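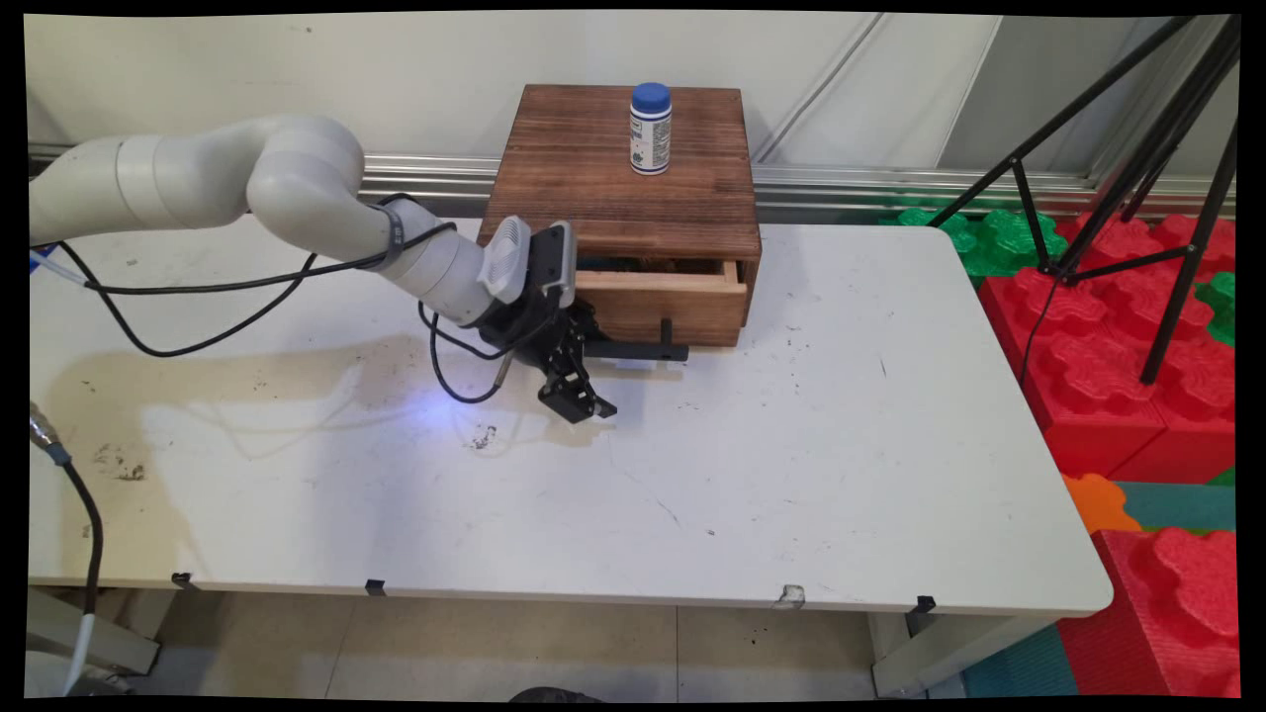

Is a small wooden box with one drawer good enough to keep on a table you use every day? For light things, I would say it is, if you accept a simple finish and you are ready to take care of the handle from time to time.

Reviews > Small storage > Boxes and drawers > Zusisell single drawer chest

I bought the Zusisell chest in October, from the Wakell shop near my work. Since then it has lived in three different places in our apartment, so I believe I can now write something useful. I am not a carpenter. I only like small furniture, and I have owned too many boxes that looked nice in the store and became annoying after one month.

What you get

The chest comes in one piece, with the drawer already inside. The body has a dark brown stain with the wood grain still showing, and the top is flat. The drawer is a different story: its wood is lighter and has no finish. Some people will like this contrast. My first opinion was that the maker had forgotten a step, but after some weeks I got used to it, and when the drawer is closed you think about it much less.

There is one black handle at the front. It is not a knob. It is a bar that stands out from the wood, and I will say more about it below, because for me the handle decides if a drawer is good or bad.

The top

A flat top is a simple thing, but many small chests have a curved lid or a raised border, and then you lose a good surface. I keep a plastic bottle with a blue cap on top of mine, standing up. With the drawer partly open it can stay there too, so I don't need to clear the top each time I want something from inside. I would not put a very tall or heavy bottle there. A small plant was also fine, with a saucer under it.

Please be careful with water on the stained part. I left a wet glass there one evening and in the morning there was a pale ring. It became weaker after I rubbed it with a little furniture oil from Ledesma, but if I look from the side I can still find it.

The drawer

The drawer runs wood on wood, without metal rails. In the first week it was stiff, and it made a dry sound that my family did not enjoy. I rubbed a candle along the two lower edges and this helped very much. In humid weather it becomes slow again -- not stuck, only slow. If you live close to the sea, maybe you should try one in the store before you buy it.

Inside it is rather dark when the drawer is only a little open, so small things at the back are hard to find. My solution was to choose things with color. Green and brown are not the brightest colors, but they are still easier to see than black pens or dark keys. A piece of white paper on the bottom also helps.

I do not recommend filling it to the top. If something stands higher than the front, it catches on the body when you close the drawer, and then you have to push it down with a finger through a narrow opening.

The handle

Many cheap boxes have a round knob so small that you can hold it only with two nails. The handle on this one gives you a real bar to take. You can pull it with one finger hooked behind the bar, even if your hands are full or a little oily from cooking. You can also grip it from both sides.

The shape is like a letter T. The long bar is dark gray, almost black, matte, and its end is rounded, so it does not scratch the hand. A shorter round piece connects the bar to the wood. The place where the two parts meet is smooth, without a sharp corner, and dust does not collect there so easily.

I have two complaints. The first is that the handle stands out a good distance from the front. If you place the chest close to the edge of a table, sleeves will catch on it. Mine went to the floor once in this way, and I was lucky that it landed on a carpet. The second is that the handle became a little loose after the winter. I tightened it in one minute, but I think a box at this price should hold better. 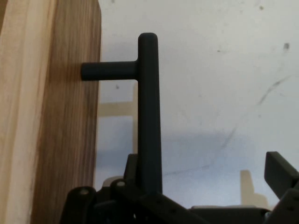
Compared with the Zetus box

Before this one I used the Zetus box, which is painted white and has two smaller drawers. The Zetus looks cleaner in a modern room, and its drawers move more easily. But the paint came off at the corners during the first year, and each drawer was too low for anything thicker than a notebook. With the Zusisell, the grain hides small marks. On the front edge there are bands of lighter and darker wood, from cream to caramel, and a new scratch is difficult to notice among them.

On the other side, the Zetus was lighter to carry. If you move your things often, this can be important for you.

Cleaning

A dry cloth is enough for the stained parts. The unfinished drawer is more sensitive, as it takes dirt from the fingers, mostly along the upper edge where everybody touches it. I used very fine sandpaper there one time and it looked fresh again. Perhaps I will put some clear wax on it this summer.

Who should buy it

I would recommend it for a desk, a hallway or a kitchen corner, for tea bags, sewing things, medicine boxes, cables. For heavy tools I would take something with metal rails. And if you want all the parts to match perfectly, the pale drawer will probably bother you every day.

My store had 22 of them on the shelf, and the grain was different on each one -- take your time and open several drawers before you choose. I opened four, and the one I brought home was the third.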